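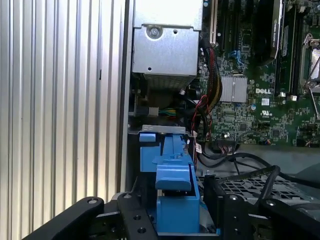

README for the teardown cell (Gevolthorpe bench)
Last touched: 27/01/2026

Read this before you power anything. The old version of this file said "should be self-explanatory" and was followed by a blank page, and we then spent most of June explaining it.

What the cell does

One arm, one two-sided gripper with long fingers, one wrist camera, one fixture for tower computers lying on their side with the panel off. The job is to get hold of the latches and pull out what they are keeping in. Nearly all of our stock is Dell towers, so the latches are blue plastic and the arm has developed strong opinions about them. Boards, cables and drives go on to Romalico for sorting. What they do with them is in their README, if they have written one.

Starting up

Air first, then controller, then the camera. If the camera comes up before the controller, the viewer shows a gray rectangle and the log says everything is fine. The log is an optimist.

Wait for the arm to report home. Run "check_fingers" from the bench menu. It opens and closes the gripper three times and writes one line to the log. If it writes two lines, you started it twice.

Load the tower with the board facing up. Push it against both stops until it clicks. There are towers that don't click. Shim those with the cork strips in the drawer and set "case_shim" to yes.

Fingers

The fingers are black, long and easy to bump. Each is held by its own bolts and the mounting bracket has more holes than we use. We use the inner pair. The outer pair belonged to a previous set of fingers and is kept for sentimental reasons.

Look at the tips at the start of each shift. Replace both fingers when either one is chipped. Mixing an old finger with a new one gives you a gripper that closes a little to the left, and you will blame the calibration for two days before you look. Spares are in the Kollár box, top shelf. The Billia box next to it holds things that are nearly the right size.

Bolts go in by hand, then the short wrench, snug. The long wrench has been moved to another room.

Wrist camera

Clean the lens with the dry cloth only. Case dust is gritty, so blow it off first. The fingertips should show along the bottom of the picture. If they don't, the bracket has slipped: loosen, tilt back, tighten, recalibrate.

Ribbed aluminum side panels throw bright stripes into the picture and the exposure chases them. Leave auto exposure off. The setting that works is saved as "shiny". The one called "shiny2" does not work and cannot be deleted.

Approach and grip

Come down over the latch with a finger on each side of it and stop before contact. Look at the cables. Loose wires near a latch like to get between finger and plastic, and the force reading will tell you that you have a lovely firm grip on the wrong thing. Tuck them away with the plastic hook, arm paused, hand on the stop.

Grip limit is set to 14 in the config. The unit was lost in a migration. Leave it at 14.

Error codes you will meet

505: gripper did not reach width. Usually a cable. Open, back off, look.
939: camera lost. Reseat the plug at the wrist, restart the viewer.
948: arm and camera disagree about where the arm is. Believe neither. Send the arm home and recalibrate with the dotted plate.

Anything else, write the number on the whiteboard, with what you were doing at the time. "Nothing" has been tried.

Weekly care

Vacuum the fixture. Wipe the rails, one drop of oil each. Check the cable wrap at the wrist for rubbing. Empty the screw tray, which also collects washers, one shirt button and whatever came out of the last case.

Known problems

The arm pauses before the first pick after startup. Cause unknown, harmless so far.
Blue latches with a broken tab are reported as open. Check by eye.
The fixture light flickers when the compressor kicks in. A new supply is on order, and has been for some time.
"Undo" in the bench menu undoes the menu.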